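Grip confirmed, part on the floor

The fault at the Olus line in May was a small one by the usual measures. A gripper released a block during a transfer move, the block went over the top of the low guard on the operator side, and it landed in the walkway. There was no one in the walkway. The controller went on reporting a confirmed grip for the rest of the move, placed nothing on the outfeed, and started the next cycle. It did this 25 times before the shift lead pressed the stop.

The report puts the cause down as "sensor configuration". I think that is wrong, or at least too narrow to be of use to anyone with a similar cell, and I would like to argue for a different entry in that box.

The cell is an ordinary pick and place station. A six-axis arm carries a fingered gripper supplied by Higuchi, and the grasp software comes from Selard, who develop and test it in simulation before it goes near the hardware. The arm picks blocks from a bin, turns them and sets them down for labelling. The only signal that tells the controller a block is in the fingers is a single bit, called grip_ok. When grip_ok is true, the arm is allowed to move at full transfer speed. When it is false, the arm is held to slow speed and the cycle ends in a fault.

The bit was worked out from finger position. If the fingers had been told to close fully and had come to rest short of fully closed, something must be between them, so grip_ok was set. This is a common method and there is little wrong with it as a method. The trouble lay in when it was worked out. The software read finger position once, when the closing move ended, and held the result until the fingers were told to open. A block that slipped out a second later made no difference to the bit.

The later cycles had a second cause. After the first drop, the drive on one finger link tripped on overcurrent and stopped part way through its travel. From then on the fingers always came to rest short of fully closed, whether or not there was a block between them. The check looked for fingers that had been kept apart, and found them.

The simulator could not have shown either of these. In the version Selard used for acceptance, a block that had made contact on opposing fingers was fixed to the palm by a constraint until release. This is done for a sound reason. Contact between rigid bodies is expensive to solve, it is prone to jitter, and a held object will creep out of a simulated grasp over a few seconds for reasons that have everything to do with the solver and nothing to do with friction. Most people who run grasp simulations at any volume use some form of this fix. It keeps the block where it ought to be. It also means that the block cannot be dropped, and a test for dropping that is run in such a model has only one possible result.

Selard ran 3805 simulated cycles for acceptance. All of them passed the grip confirmation test. The figure appears on the second page of the safety file for the cell, in a table headed "Verification", and I believe it did more harm there than the missing sensor did. A reader with limited time sees a four-digit number and a zero beside it and moves on to the next row. I have done so myself, with other people's tables, and signed at the bottom.

Veronika Tóth, who led the review on the Nasano side, has been fair about this in a way I cannot entirely follow. Her view is that the simulator was doing its job, the job being to test reach, approach angle and cycle time, and that the fault lies with whoever copied the count across to a document about safety. Tiina Kallio at Selard takes much the same line. She pointed out to me that the constraint is described in the release notes, in plain terms, and that the notes were sent with the software. They were. I have read them. The sentence is on page 81.

I accept that the information was supplied. I do not accept that supplying it was enough. A test result and the limits of the model that produced it should be in the same place, in the same type size, and if they are separated then the result should not be used. A load cell arrives with a calibration certificate and we would not fit one without it. A simulated result arrives with nothing attached, and we fit it into the safety file as though it had been measured.

There is a reply to this which deserves a proper answer. It runs that the hardware trial should have caught the fault, and that simulation was never meant to be the last check. The hardware trial did take place. It was 1416 cycles long, and blocks were dropped in it. Each of these drops happened during the lift, at slow speed, straight back into the bin, and was logged as a missed pick. The trial team had been given a pick rate to meet, they met it, and the missed picks fell within the allowance. Nobody compared the log of missed picks with the log of grip_ok. Had they done so, they would have found the bit set in every case, and the fault would have been known before the guard height was agreed.

The guard height was agreed on the grounds that the arm would not move at full speed without a confirmed grip. This is the part of the affair I find hardest to put down to configuration. The bit had been written as a process signal, to keep the line from sending empty positions to the labeller. At some point between the layout drawing and the risk assessment it became the reason why a low guard was acceptable. It was never rated for that. It came from one reading, on one channel, with no check that the reading could change. I have been through the minutes and can find no meeting at which anyone decided that it should carry this load. It simply appears in one revision of the assessment and is still there in the next.

The repair has been made. Finger position and motor current are now read throughout the move, the two must agree, and a tripped drive forces grip_ok to false. There is a beam across the outfeed. The guard has been raised, which ought to have been the first line of the action list and was the fourth.

What I would ask for beyond the repair is modest. Any signal named in a risk assessment should have been seen in both states, on the real machine, under the condition it is meant to detect. For grip_ok that means pulling a block out of closed fingers and watching the bit fall. It takes a few minutes, with the arm isolated and a person holding a block. A simulator can be set up for the same test if the constraint is taken off, and Selard have since added a release at random points in the transfer, with the block left to fall under its own contact. The pass rate has gone down. Kallio described this to me as a regression. I would call it the first useful figure to come out of the model, and I hope it is kept in the table.

The box on the form is still marked "sensor configuration". I have asked for it to read "safety function assigned to an untested signal", and for the simulated cycle count to be struck from the verification table. The first request is under review. The second was turned down, as the table has already been issued.
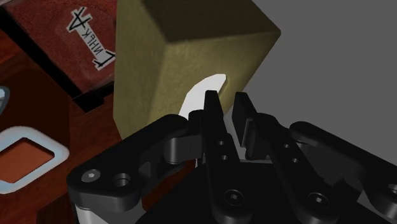 Simulation render: Selard. Gripper fingers below an olive-green block.

The views given are the author's own. Veronika Tóth and Tiina Kallio read a draft and corrected two points on the drive fault; they do not agree with all of the rest.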